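Rodel Pangilinan starts most mornings at Stovent by listening. Before the two-armed cell does any work, he runs it slowly through its full reach with the radio off, one arm and then the other.

"You get to know the sound," he says. "A good joint hums. A tired one has a sort of grain to it, and once you've heard that you can't un-hear it!"

I had asked for half an hour and stayed until lunch, which tells you how much fun he is on the subject. He keeps a paper notebook for the cell, and it is a lovely thing - thumbed, oily at the corners, full of little sketches of cable loops. The cables are his great passion. Every one needs enough slack for the wrist to turn all the way round, but too much and it snags on the elbow.

"When I began I tied everything down neatly. It looked beautiful. It lasted 9 days." 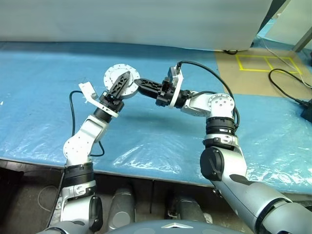 The grippers get their own page in the notebook. Rodel checks the fingers for play, wipes them with a dry cloth and then has both arms take hold of one part together, which he reckons is the best test going. If the two sides disagree about where the part is, even slightly, you see it in the wrists straight away. He logs the result and resets the zero point on whichever arm has drifted.

Pirjo Väisänen, who took the cell over from him for the whole of January, learned the routine from that notebook. "I rang him twice," she told me, laughing. "Both times the answer was on the next page."

The joints are due a proper inspection every 300 hours. Rodel does his at 100, and he looked a bit sheepish admitting it. I asked whether he ever found anything that early.

"Screws, mostly. A quarter turn here and there. But I like having a look."

He was already reaching for the torque driver.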